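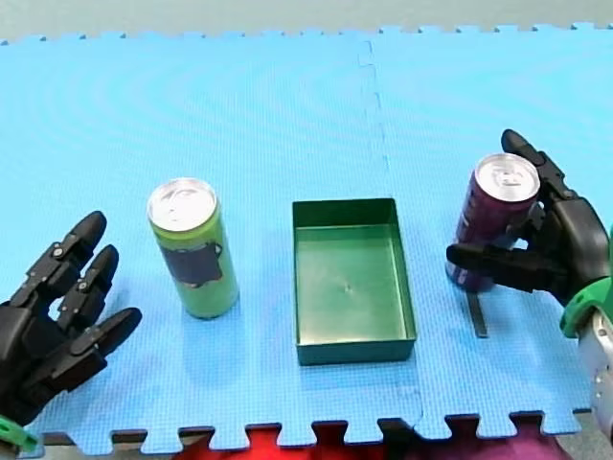 4. Recording pick-and-place demonstrations

Section 4 covers the two-can tray task from set-up to saved session. Read section 3 (Calibration) first. Do not record on a station that has not been calibrated since it was last moved.

4.1 Before you start

You need the following at the station:

- the two-armed Grusine station with both hands fitted
- foam mat, tabs joined flat
- one green metal tray, empty
- two slim cans, one green and one purple
- the operator gloves, charged
- a task card for the session

Both cans must be the same height and diameter. If one is dented, replace it. A dent changes how the fingers close, and the learning system will treat the odd grip as normal if it sees enough of it.

Note: Cans stay sealed. Do not swap a sealed can for an empty one partway through a session, even if it looks identical. The weight is different and the motor current readings will not match.

4.2 Laying out the mat

1. Put the tray in the middle of the mat with a long side toward the far edge.
2. Stand the green can to the left of the tray, within reach of the left hand.
3. Stand the purple can to the right of the tray, within reach of the right hand.
4. Check that neither can is standing on a seam between tiles. Cans on a seam lean.
5. Open both hands and move them to the ready position.
6. Press Check Scene in Wakcombe and wait for the green bar.

Between episodes, move each can a little from where it was last time. Small changes are what you want: a finger's width forward or back, or a slight turn of the label. Leave the tray where it is unless the task card says otherwise.

4.3 Recording an episode

1. Put on the gloves and hold still until both hands follow yours.
2. Tap the left pedal once. Wakcombe beeps and starts recording.
3. Close the right hand on the purple can. Bring one finger over the upper part of the can and let the lower fingers wrap around the front.
4. Lift straight up until the base of the can is higher than the tray wall.
5. Move the can over the tray and pause briefly.

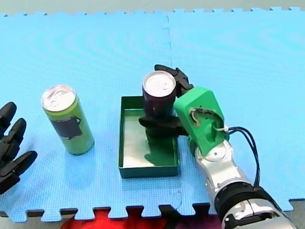
6. Lower the can until it touches the tray floor, then open the fingers fully before you pull the hand away.
7. Return the right hand to the ready position.
8. Repeat with the left hand and the green can.
9. Tap the left pedal again to stop.

Keep the idle hand still while the other one is working. If it drifts, the movement goes into the record along with everything else — and the model will learn to drift too.

Caution: Watch the cables at the right wrist when you rotate the hand. They need a free loop. If the loop pulls tight, stop, tap the right pedal to discard the episode, and unwind the wrist before you go on.

Caution: Keep your own hands off the mat whenever the arms are live. To reset the cans, press Hold first.

4.4 Keeping or discarding an episode

Keep the episode if both cans end upright in the tray, including when the first grip was poor and you corrected it. Corrections are useful. Tag them "recovered" on the save screen.

Discard the episode if:

- a can fell outside the tray
- the tray was pushed off its starting place
- either hand stalled for longer than 2 seconds
- someone reached over the mat while it was recording

Dropped cans can be kept only when the task card has the Failures box ticked. They go in a separate folder and must not be mixed with the main set.

4.5 Session length

Record in blocks of 20 episodes and take a break between blocks. Operators who skip breaks get faster and sloppier, and it shows in the data. A full set for this task is 100 kept episodes.

At the end of each block, open the last episode in the viewer and play it through. Check that the camera picture and the finger positions line up in time. If they do not, see error 1207 in section 9 and do not start another block until it is cleared.

4.6 Saving

1. Choose Close Session.
2. Enter your operator initials and the task card number.
3. Choose Brorkton as the destination.
4. Wait for "Transfer complete" before you switch off the arms.

Questions about task cards go to Qianru Cai. Section last revised 12/04/2026.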